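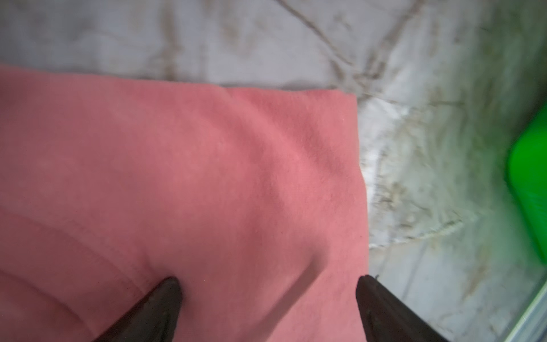

图1 折叠工位作业面：粉色织物平铺于白色大理石纹台面，两夹指位于织物下部及右侧边缘

班杜诺拉布草服务公司 芬维尔车间
自动折叠工位安全检查表（附检查意见）

检查日期：2019年4月17日
检查类别：设备投用后定期检查
适用范围：折叠工位、相邻人工复核台及两者之间的通道
结果标记：合格／整改／不适用

一、设备与防护

1.1 急停按钮外露，操作者站立位置伸手可及。
结果：合格
意见：复核台一侧的按钮标签已褪色，请在下次保养时更换。

1.2 机械臂运行区域地面标线完整。
结果：整改
意见：靠近布草车停放处的标线磨损，推车时常压线进入运行区域。须重新划线，并将停车位外移。

1.3 夹指表面无毛刺、裂纹，紧固件无松动。
结果：合格
意见：班前检查由当班操作员执行，须在停机并挂牌后进行，不得以暂停代替停机。

1.4 夹持力设定未经授权不得更改。
结果：合格
意见：设定记录与亚恩控制系统内的参数一致。

二、作业面与物料

2.1 台面平整、清洁，无与作业无关的物品。
结果：整改
意见：图1中织物右侧的台面上有绿色物品一件，其下可见透明边沿。作业区内允许放置的物品应列入工位清单，未列入者一律移出。

2.2 织物进入工位前已摊平，缝边朝向符合作业指导书。
结果：合格
意见：图1中夹指上方有一道斜向折痕，左下部可见双线缝边。轻微折痕不影响放行，缝边外翻的应退回人工处理。

2.3 线头、纤维及时清理。
结果：整改
意见：图1中右侧夹指尖端处可见细小纤维一根，织物右缘附近另有一处深色小点。现行规程只要求班末清洁，建议改为每完成230件清洁一次，深色小点按污渍流程复核。

三、人员与岗位变化

3.1 受影响员工已完成转岗培训，并有签字记录。
结果：整改
意见：原折叠岗员工8人，现有2人尚未完成卡纸、缠绕等异常情况的处置培训。完成前不得单独值守工位。

3.2 岗位说明书已按实际工作内容更新。
结果：整改
意见：折叠岗员工现主要从事上料、复核和异常处理，岗位说明书仍为手工折叠的内容。人事部门应会同车间修订，并核定相应的岗位津贴。

3.3 人体工学风险已重新评估。
结果：合格
意见：员工反映肩部和手腕的重复动作减少，但站立注视设备的时间增加。已配置坐立两用凳3张，轮换安排维持现行做法。

3.4 操作节奏由谁决定，已向员工书面说明。
结果：整改
意见：部分员工认为必须跟上设备的供料节奏，因而不敢使用暂停键。应在工位张贴说明，明确员工有权暂停设备，暂停次数不计入个人考核。

3.5 设备采集的影像和产量数据的用途已告知员工。
结果：合格
意见：告知书已发放。腕部相机所摄影像仅用于设备调试和检查，不得用于考勤。如用途变更，须重新告知。

四、应急与记录

4.1 夹手、缠绕处置流程张贴于工位旁。
结果：合格
意见：无。

4.2 险肇事件有登记渠道，可匿名提交。
结果：整改
意见：登记表仅存放于班组办公室，匿名提交不便。应在休息区增设投递箱。

五、检查结论

工位可继续运行。第1.2、2.1、3.1项须优先整改，整改期间推车不得进入运行区域。其余整改项由车间列出完成期限，报拉罗尔比厂区安全管理部门备案。下次定期检查安排在10月，届时复查本表全部整改项，并抽查培训签字记录。

检查人签字：＿＿＿＿＿＿
车间负责人签字：＿＿＿＿＿＿
员工代表签字：＿＿＿＿＿＿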